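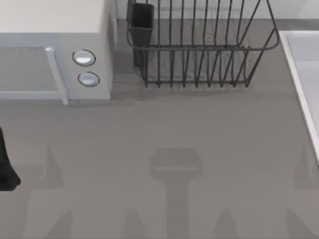
For our second-year robotics project Ghizlane Hamdy and I picked kitchen chores, mostly because we both hate doing them (sorry, housemates!). The plan was to teach a pair of simulated arms to work at a kitchen counter, and we called the whole thing Pumari. I built the kitchen and Ghizlane did the control side. I kept it plain on purpose: grey worktop, white microwave with two round knobs, a dark wire dish rack by the wall and a sink over on the right. I had grand ideas about tiles and a fruit bowl, but every extra thing slowed the renderer down, so out they went.

We'd set ourselves 3,000 training runs, which sounded loads in November and felt like even more once the lab machines in the Waltham building started queueing everybody's jobs. Each batch took eight hours. We got very good at making tea. 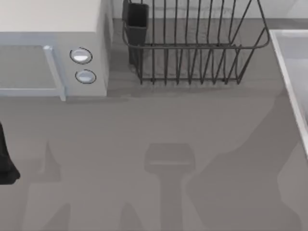 The bit I'm proudest of is the shadows. In our first version there weren't any, and Ghizlane reckoned the policy would fall over as soon as the lighting changed, so I spent a whole week on lamps. It was fiddly! Soft edges cost a lot more time than hard ones, and I still haven't got the settings quite how I'd like.

Next up is getting both arms to share the space in front of the rack without bumping into each other. We're showing what we've got at the Rinaldi student evening on 22/02/2020, so come and say hello if you're about.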